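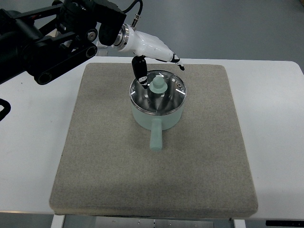

Dastier Pots and Lids
README and data card, all in one file

Hi! I'm Aisyah Khoo, and this is my table of small cookware. It started as a spreadsheet for matching lids to saucepans at the swap shelf I help run, and then it got big enough that people began asking for copies, so now it has a name and a README like a grown-up.

What's in it

600 rows. 300 of them are pans and 300 are lids, and each one gets its own row even when the two came in together. I went back and forth on that. Pans and lids get separated all the time (people crack the glass, or move house and one half goes in a different box), and a single row for the pair made a mess every time one half went missing.

You get two files:

items.csv -- the main table, 19 columns
pairs.csv -- which lid goes with which pan, by item number

Both are plain comma-separated text and open fine in any spreadsheet program. If the item numbers lose their leading zeros, import that column as text.

The columns people ask about

kind: pan or lid. Nothing else is allowed in there. Steamer inserts and splatter screens live in my notes and may get their own table one day.

color_out: the outside color, in everyday words. See below, because this one caused arguments.

inside: the inside surface of a pan. Steel, enamel, nonstick, other. Blank for lids.

rim: measured across the top, outside edge to outside edge, in millimeters. For lids it's the widest part of the rim, so it will usually come out a bit bigger or smaller than the pan it belongs to. That isn't a typo. Please don't "fix" it.

handle: one long, two short, none, missing. "None" means the pan was made that way. "Missing" means there are screw holes or a stub.

knob: color and shape of the lid knob. Blank for pans.

vent: yes or no. Steam hole in the lid. Look closely at glass lids! The hole can sit pretty near the rim, and when the light is bouncing off the glass you can miss it completely. I did, more than once, and had to go back through a whole shelf with a flashlight.

fit: good, loose, tight, or untested. I only write "good" when the lid has been set on the pan and turned all the way around by hand.

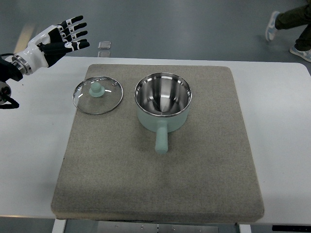
Panganiban, May

I've moved the measuring setup here from Ota, so everything from this point on was done on the white table with the gray pad on it. I love that pad. Shiny things sit still on it and a glass lid can lie flat without that awful scraping noise. You also get a nice plain gray showing through the glass, so chips along the rim are easier to spot than they were on my old patterned oilcloth.

The little mint green saucepan is the one I use to show new helpers how an entry works, mostly because it gives them something to type in nearly every column. Pan row: mint green outside, steel inside, one long handle. Lid row: clear glass with a steel rim, mint knob, vent yes. Easy. The knob matching the body is a great clue when you're trying to pair things up from a pile, but it's only a clue. I've had lids with the perfect color of knob that slid around on the pan like a hat on a toddler.

So the order I'd like everyone to follow is this. Take the lid off and lay it down next to the pan. Measure the pan, write it down, measure the lid, write it down. Then do the fit test at the end. If you start with the lid on, you'll measure the lid twice and the pan never, and yes, I have rows to prove it.

About the colors

I tried using paint chart names for a while and it was hopeless. The same pan was mint, seafoam, pistachio and pale jade depending on who was typing and how late it was. Now there's a short list of allowed words in the header of items.csv, and all the soft greens are just "mint." If you care about the shade, use the notes column and go wild.

Knobs and handles use the same list. Black plastic and black painted metal are both "black," with the material in notes if anybody wrote it down.

Known problems

31 lids have no partner in pairs.csv. They're real lids, I've handled every one, and their pans either never came in or went home with somebody before I got to them. Keep them in if you're studying lids. Drop them if you need complete pairs.

The older Ota rows were measured with a sewing tape, and the later ones with calipers. I'd trust the tape ones less, especially for lids with a rolled rim. The tool column tells you which is which.

Anything marked Winico in the source column came over from the Winico swap list, which had its own way of describing handles. I translated as best I could. "Helper grip" became "two short" if there was one on each side, and if I couldn't tell I left it blank.

Small pans are overrepresented by a mile. People hang on to their big stockpots and give away the milk pans, and the table shows it.

What it's good for

Sorting a shelf, finding a replacement lid, making a form for your own swap, practice data for a class. Please don't use it to work out what cookware people in general own! It's what came through two rooms, and that's all it is.

Using and fixing it

Use it however you like, and a mention of Dastier Pots and Lids is plenty of thanks. If you find a mistake, send me the item number, the column, and what you think it should say. Corrections with a fresh measurement go in first. Guesses go in a pile next to the kettle and I get to them when I get to them.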